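March 12, 2026, workshop notes, coat copy

Okay, the coat. Mirjana Nikolaidis wore it to the Prultska premiere in November and we've had people asking for it ever since, so Biljana finally said go ahead and draft a pattern. I spent all morning with the red carpet photos (578 of them in the agency folder, most of them of the back of somebody's head) and I think I've got the shape now.

It's a wrap front with a dropped shoulder, and the collar is much bigger than I remembered! Viorica swears the belt is stitched down at the back. I couldn't find one clear shot of it, so I'm leaving the loops in for now and we can argue on the muslin.

Cloth: tried the Drimex wool first. Too stiff, the collar stood up like cardboard. The Kneževič blend hangs a lot better and presses flat without a fight, but the camel is a bit pink next to the photos. Pranab is asking them for the next shade over. If they say no I'd still go with it, camera flash does odd things to camel anyway.

Cut the first muslin in a size 6. Sleeves came out too long, took up 7/8 inch and they sit right at the wrist bone like hers. Armhole is still tight when you reach forward. Drop it a little and redo the sleeve head before anybody touches the lining.

Preltton want to list it at 900 and I think that's brave for a coat with no buttons, but she's wearing hers again on the press tour (according to Lộc, who reads every gossip page going) so maybe they know something.

Still to do:

- new sleeve head
- belt question, ask Viorica for her photo
- pocket bags, deeper
- swatch card back to Drimex

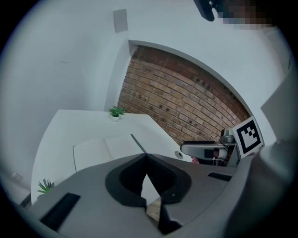
White desk, brick recess.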